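Electric steamers and bought buns: is one at a time really the answer?
Posted by neelam_bajpai in Small Kitchens, March
Last updated: March, 9.46 pm

neelam_bajpai
Right, I need the bun people. I've got one of those electric steamers, the cream pot with a stainless basket sitting on top and a glass lid, and I've been using it for plain white buns from the freezer for a few weeks. Some of them come out lovely and some come out with a wrinkly, slightly yellow skin and a damp patch on top the size of a ten pence piece. Same bag, same pot, same me.

My current habit is to put a single bun straight on the metal, right on the holes, with the rest waiting on a plate next to it. I know, I know, it's slow. But the single ones have been better than when I cram them in.
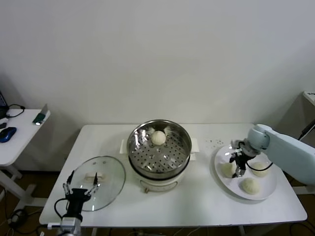 The bag says 12 minutes from frozen, and I've been doing 12, then lid off straight away because I'm greedy. No paper underneath. They do stick a bit, and I lose a ring of skin off the bottom of about every other bun, which my daughter picks off the basket and eats, so it isn't wasted, but still. What am I doing wrong? And does anybody line theirs?

clutitis
Lid off straight away is your wrinkles. Turn it off, leave the lid cracked open for a couple of minutes, THEN take it off. If the cold air hits them all at once they collapse and go like a thumb that's been in the bath. Did mine for years before my mother-in-law put me right.

Also yes, line it! Squares of baking paper, one per bun. I cut a stack while the kettle's on and keep them in the drawer.

joltier
I'd disagree with the cracked lid, sorry. I've tried it both ways more times than I care to admit and I can't tell the difference. What made a difference for me was the water level. If it's too full it boils up through the holes and soaks the bottoms, and then of course they stick. Mine holds 600 ml to the line and I never go past two thirds of that for buns. Full tank is for puddings.

neelam_bajpai
Oh, I have been filling it to the top every single time. I thought that was the safe option! I had a pan boil dry once and it put the fear in me.

clutitis
joltier, with respect, if you can't tell the difference then your buns were either fine already or ruined already. It's very obvious with the smooth white ones. The pleated sort hide everything.

joltier
Mine are mostly pleated, so maybe you've got a point there. A small one.

rugemalira
Can I add the drips? Flat-ish glass lids drip like mad. The steam gathers and comes straight down on the bun in the middle, and there's your damp patch. Bamboo doesn't do it because it soaks it up. With glass you want a tea towel wrapped round the lid, knotted on top by the handle so the corners are nowhere near anything hot. I've also seen people put it just off centre so the drip misses, but that feels like gambling.

While I'm here, how are you putting the lid down when you take it off? I always turn mine over so the wet side faces up and the puddle stays in the lid. If you put it down the right way up you get a ring of water all over the worktop.

neelam_bajpai
A mixture, if I'm truthful. Sometimes one way, sometimes the other, depends which hand I've got free. I do like the tea towel idea, although I only own thick ones.

catalina_garrido
Thick ones are fine, just not fluffy. Use an old flat one.

I'm going to be the awkward person and say one bun at a time is daft. A whole basket, all that water heated up, for one bun? Do three or four with a finger's gap between them. They only go wrong when they touch, because they puff up and weld together and you tear the sides getting them out. It isn't the number, it's the spacing.

joltier
Agree with Catalina. Though if it's for one person having one bun then who cares.

clutitis
Some of us live alone, Catalina! One bun with a cup of tea at eleven in the morning is one of the great pleasures. I'm not steaming four so three can go hard on the side.

catalina_garrido
Fair enough, but Neelam has a daughter, and by the sound of it the daughter is getting the scrapings.

neelam_bajpai
She is a bit, poor thing. OK, I'm writing a list for the fridge: less water, paper under each, towel on lid, lid over when it comes off.

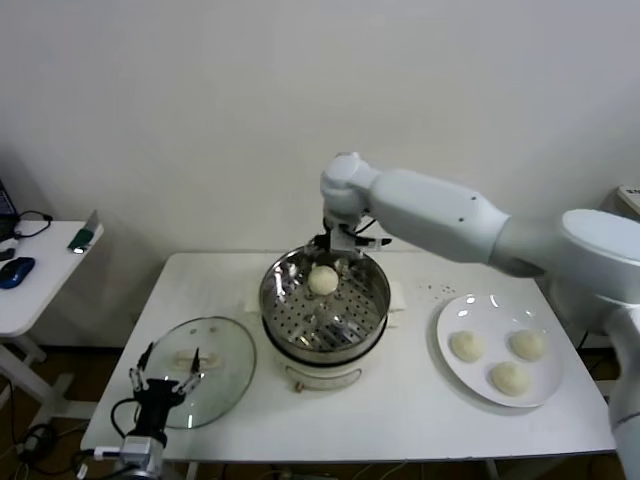 One bun in the basket, three on the plate and the lid upside down on the table.

I've also taken to folding a bit of cloth or kitchen paper and having it by the steamer for wiping up, and I wish I'd started sooner. It doesn't help with crumbs though. I get little dark bits on the table whatever I do and I always see them once I've sat down.

rugemalira
Crumbs are for after. Eat first.

dedero
Just joined to ask, does all this go for filled ones too? I've got a bag of red bean and the packet is no help whatsoever, it says "steam until hot".

catalina_garrido
Give them a few minutes longer than plain and break one open to check the middle. Let it sit before you bite it, bean paste holds its heat like you wouldn't believe and I've had the blister to prove it.

dedero
Thank you! Cracked lid or no cracked lid?

clutitis
Cracked.

joltier
Doesn't matter.

neelam_bajpai
I've got four left in the freezer so I'll do two each way at the weekend and report back. With towel. If I can find a flat one.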